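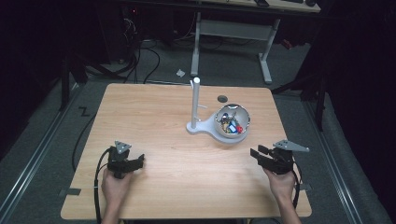 How does a robot know how hard to squeeze?

Somebody has to teach it, or build it a sensor, or both. A motor closes the fingers and a small computer decides when to stop. Without something telling it to stop, the motor just keeps going, and your grape is juice.

OK so, grippers. Quick guide, for anyone who came by the Closumel workshop and asked me "but how does it WORK" while I was carrying something heavy. Written fast on Sunday, February 23, 2025, between the soldering class and dinner. Grown-ups can read it too.

What's a gripper?

The hand part. Most robot hands don't look like hands. Yours has five fingers and a palm and a huge number of ways to bend. Ours has two fingers. They come together, they go apart. That's the whole trick.

Two is enough for a lot of jobs. Try it - thumb and one finger, nothing else. Pick up a pencil. A coin. A sock. Now try to open a jar. Not so easy! Every gripper is good at some jobs and hopeless at others, and the builder has to pick.

Why are people holding them?

Good question, and I get it a lot. The grippers in the picture at the top are being held by hands, one in each. No robot arm. So who's the robot?

Think about learning to tie your shoes. Somebody probably put their hands around yours and went through it with you, or did it slowly while you watched. A person with a gripper in each hand can show the moves in sort of the same way. Reach, close, lift, let go. And because the person is using gripper fingers too, they can't cheat by doing something only a human hand can do. No pinky tricks.

It's also just a good way to test a build. Before you bolt something on an arm, hold it. Is it too heavy? Do the fingers meet in the middle? Does the cable get in the way? (The cable always gets in the way. More on cables below.)

What's the bowl for?

Practice stuff. A pile of little pieces in blue, red, yellow and green, with a few metallic bits mixed in. Small things are hard. A big block is friendly, it just sits there and lets you grab it. Little pieces roll, and hide under each other, and when you go for one you bump three more.

Shiny things are hard in a different way. If a robot is using a camera to look for something, a shiny surface can fool it - the bright spot moves when the camera moves. Same as when you tilt a spoon.

Elie Kassab does the sorting table at Closumel, and he has a game for this. You get a bowl of beads and an egg carton. One gripper. You have to put the colors in their own cups. Elie is fast. Lorna Farquharson's daughter is 7 and she's faster, and she wants that written down, so there it is.

How does it close?

Inside a gripper there's usually a motor. Motors spin. But fingers need to slide or swing, so you need parts in between that turn spinning into squeezing. Gears can do it. So can a screw, or some little bars linked together, or a string pulled around a wheel.

Our first one at the workshop used string. It worked until the string stretched. Then it worked if you pulled the string tight again. Then Lorna said enough and we cut gears. We call that one the Pruso, it's on the shelf by the sink, you're allowed to touch it.

How does it know when to stop?

A few ways.

Watch the motor. When the fingers hit something, the motor has to work harder, and it pulls more electricity. The computer can notice that and say stop.

Feel it. Put a thin sensor on the fingertip. Push on it and its electrical signal changes.

Be squishy. Soft rubber on the fingers, so even if the computer is a bit late, the thing you're holding doesn't get crushed. Cheap and it works great. Try holding an egg in oven mitts versus in two spoons. (Boil the egg first.)

How many tries does it take?

More than you want. When we were teaching our own gripper to pick up one wooden bead, we recorded 192 tries. All by hand, taking turns. Some were terrible. You keep some of the wobbly ones as well, so the robot gets to see how a person fixes a mistake, like when the bead slips and you go back for it.

A try is a long list of numbers. Where the gripper was, how open it was, over and over, many times a second. Our longest one had 2000 lines in it, and that was for one bead. Elie dropped it and chased it accross the table.

Cables

I said I'd get to it. Grippers need power and they need to send their numbers somewhere. So, cables. There's one running from each gripper in the picture, and more on the floor. Could you go without? Sure, with batteries and a radio, but batteries are heavy and they run out right when it's your turn.

Workshop rules for cables: step over, never on. Leave a loop of slack so nothing yanks. If it's plugged in and you want it moved, ask.

Make your own

No motor, you're the motor. You need:

8 craft sticks (two for the gripper, the rest for when they snap)
a cork
two rubber bands
a bit of sponge
glue
scissors, and a grown-up for the cork

Have the grown-up cut a chunk off the cork, as thick as your thumb. Put it between two sticks, close to one end. Wrap a rubber band around the sticks and cork, nice and tight. The other ends should stick out with a gap between them. Those are your fingers.

Squeeze in the middle. Fingers close. Let go, they open. If they don't open, the cork is too thin or your rubber band has crept up, slide it back.

Now try to pick up a bead. Slippery! Glue a little square of sponge inside each fingertip, wait till it's dry (really dry, go have a snack) and try again. Or wrap the second rubber band around one tip. Which is better? I like sponge for beads and the rubber band for paper clips, but test it yourself.

Then make a second one and use both at once, left and right. Much harder than it sounds. Have one hold a paper cup still while the other drops things in. Your brain does a lot of work keeping two hands from crashing, and a robot with two arms has to do that work as well.

Some words

Gripper - the part that grabs.
Jaw - one side of it. Also called a finger.
Sensor - something that notices. Light, push, heat, whatever.
Motor - makes things turn.
Slack - extra cable so it doesn't pull tight.
Demonstration - showing how, so somebody or something can learn it.

Next one of these will be on wheels, prolly in May when the floor is free. Bring your craft stick gripper if you made one, there's a bead bowl by the door and Elie will want to race you.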